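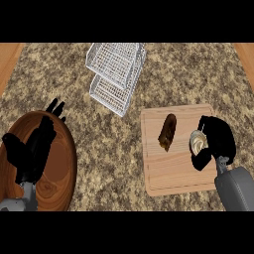 Render: granite benchtop, two white wire mesh baskets

Search tickets... Go Advanced search Clear

Ticket 2693 - Colour quotes printing wrong total, Lornwood showroom
Opened by: Ursina Fankhauser
Assigned: Leopold Danzer
Priority: high (was normal)

Ursina, 8:50 am
Quotes out of Skilard are coming up $245 short on the printed PDF. Screen total is right, PDF isn't. Customer picked it up, not us. Only seems to be stone benchtop jobs. Laminate ones fine. Can someone look before lunch pls, got the Seneviratne kitchen to send.

Leopold, 9:15 am
Looking. Which template are you on? Should be footer version 41. Also is delivery a separate line or rolled into the install?

Ursina, 9:22 am
Says 41. Delivery separate line, always has been since October.

Leopold, 9:40 am
OK reproduced it. $245 is the delivery charge exactly. PDF drops the last line when the quote runs to 2 pages. Stone jobs have the long sealing and care blurb so they go over, laminate ones stay on one page. Not a maths problem, the total on the PDF is re-added from the printed lines. Dumb but thats how Lerkex set it up.

Tried:
- cleared print cache, no change
- reinstalled the PDF driver on the front counter PC, no change
- same quote from my machine, same fault, so not your PC
- cut the care blurb in half, one page, total correct

Ursina, 9:48 am
Can't leave the blurb off, we've had people put hot pans on it and then want a new slab. Can it go in the email instead?

Leopold, 10:05 am
For now yes. Made you a template called "stone short", blurb removed. Paste the care text in the email body. Check the delivery line is there before you hit send, every time. Have logged it with Lerkex, they want a sample quote so sent them the one you attached with the customer name taken out.

Ursina, 11:30 am
Seneviratne one sent, total good. What about the ones that already went out?

Leopold, 11:42 am
Don't resend yet. Pull a list of every stone quote since the template changed, anything over a page, and put it in the shared drive. Accounts can decide if we wear the delivery or ring people.

Leopold, 3:10 pm
Lerkex came back. Known fault, page break eats the row right before the totals box. Workaround is a blank row after delivery. Tested on both templates, prints fine, total corect. Have added it to 41 so you can go back to the normal one tomorrow. Delete "stone short" when you're done with it.

Ursina, 3:25 pm
Works. List is in the drive. Leave this open til accounts get back to me.

Status: waiting on customer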